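Home | Topics | Furnishings | Textiles | Glossary

Upholstery piping
By the Furnishings desk — September
Last updated: September

Upholstery piping, also called welting, is a narrow trim sewn into the seams of chairs, sofas, cushions and mattresses. In its most common form it is a cord wrapped in a strip of fabric, with a flat edge left over so that it can be caught between two panels. It marks the outline of a piece of furniture and covers the line where two pieces of cloth meet.

Construction

The cord was once made of twisted cotton or paper. Foam and plastic cords are now common in factory work, as they do not shrink and are easy to bend around corners. The covering strip is usually cut on the bias, at an angle of 45 degrees to the weave, which lets it stretch around curves without puckering. Strips cut along the straight grain waste less fabric and are used on long, straight seams.

The strip is folded over the cord and stitched close to it with a piping foot or a zipper foot. The finished length is then sewn to the edge of one panel, the second panel is laid on top, and all layers are stitched together. At corners the flat edge is snipped so that it can spread.

Types

Single piping has one cord and is sewn into a seam. Double piping has two cords side by side and is normally glued or tacked on after the cover is in place, where it hides staples along exposed wood. Flat piping has no cord at all. Shaped edgings, including scalloped and ruffled ones, are often grouped with piping in trade catalogs, though some makers list them as separate trims. 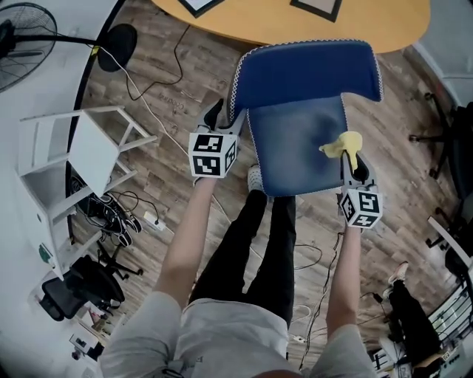 Color has a large effect on how piping reads in a room. Self-piping is made from the same fabric as the cover and is hard to see from a distance. Contrast piping uses a second color, and the strongest results come from pairing a dark cover with a pale trim, as with white scalloped piping around a deep blue chair back. Pale trim shows dirt sooner than the dark fabric next to it. The main wear on a chair usually appears elsewhere, as a darker patch in the middle of the seat, so a cover may need replacing while the piping on the back is still sound.

Regional production

In the town of Staltden, piping was made in small workshops that supplied chair makers in the Ghauri valley. At its height the trade had 40 workshops, of which 14 also wove their own cloth. Most closed when ready-made cord became cheap. The Skeka mill remained open the longest and sold piping by the spool. Its pattern books were later bought by Zotitz, a trimmings firm that still produces nine of the old designs.

Care and repair

Piping is cleaned along with the rest of the cover. Dust collects in the groove beside the cord and can be lifted with a soft brush or the narrow tool of a vacuum cleaner. Cotton cord that has not been preshrunk may pull tight in the wash and leave the seam wavy.

Worn piping can be replaced without removing the whole cover if the seam is opened a short length at a time. Small splits are sometimes closed by hand with a curved needle — a repair that holds well on backs and arms but less well on the front edge of a seat.

See also: Bias tape; Gimp (trim); Slipcover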